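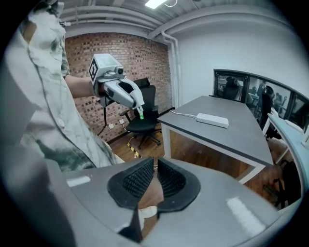
A hand-held gripper with its square marker on top, and the soft black fingers of a second one up close.

Why did the robot drop the egg cup?

I help teach robots at a little workshop called Lilatero, and I want to tell you about the time one of ours kept dropping things. It was October, and we had an egg cup, a robot arm and a very messy floor.

First, how does a robot learn to pick something up? One way is to show it! A person holds a gripper (think of a big plastic pinching hand) and does the job over and over while a camera records it. The robot studies all those tries and copies them. We had 2821 tries saved for our robot, Rirnolholm. Yes, it has a funny name. I picked it.

For a while Rirnolholm was great. Then one morning it reached for the egg cup, closed its fingers on plain air and lifted up nothing at all. Next time it bumped the cup right off the table. Crash!

I blamed the fingers. Soft fingers can wear out, so I put on new ones. Crash again. Then I looked at the square marker, the kind with the black-and-white blocks. The computer uses it to work out where the gripper is – a bit like you spotting a friend by their bright hat. Ours had come unstuck and slid 3 millimeters to one side. That's thinner than most pencils, but it was enough to make the computer wrong about everything!

And 994 of our tries had been recorded after it slipped. We had to throw them all out and do them again. My arm was so tired.

Now we check the marker before every session. We have a rule about people, too: if a robot arm does something strange, you press the stop button first and wonder why later. Keep your hands out until it has stopped moving, even if your favorite egg cup is about to fall.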